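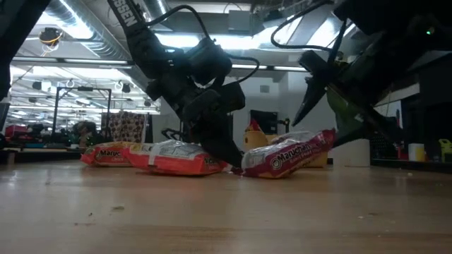 Maruchan noodles, three packets in a row.

Small Press Open Day at the Maletti Building
Posted January 29, 2025

I went in November and have been putting off writing it up, mostly because the publishers who invited me were so pleasant. The programme promised 26 presses under one roof. Several of those were one person with a box of poetry, and two tables I passed carried the same imprint's books under different banners.

Gorska had the best spot, by the door, and was pushing a thriller set on a canal boat. I was told it was "already being talked about". By whom, I asked, and got a bookmark. The first chapter is decent. The second opens with a dream, and I put it back.

The main talk was from Arriaga, on how they choose debut novels. It was billed as frank. We heard that they want a strong voice and a story that stays with you, as I expect they all do. The one useful figure was that the list is down to 6 new titles a year, and when a woman near the front asked how many of those came from writers without an agent, the answer wandered off into the weather for bookselling and never came back.
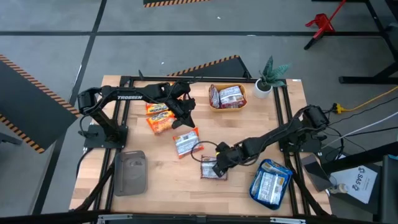
The wooden table, with snack packets and a potted plant.

After lunch came Nudari, a subscription scheme that posts you a novel every week, 52 a year, picked to match your "reading mood". You fill in a form first. I said I liked short, dry books about families and was matched with a fantasy trilogy, part two. The man at the desk said it learns as you go. I'd want to see it learn before handing over my card details.

The bargain table was good, I'll give them that. I came away with a Gorska short story collection I had missed when it was new, and a battered crime novel with someone's shopping list still in it. The closing panel on the future of the paperback overran to 90 minutes, and I left before questions.

Entry was free, coffee wasn't. They plan to run it again and say there will be over twice as many tables. I'd sooner have half as many and a straight answer about agents. My review of the story collection should go up once I've finished it.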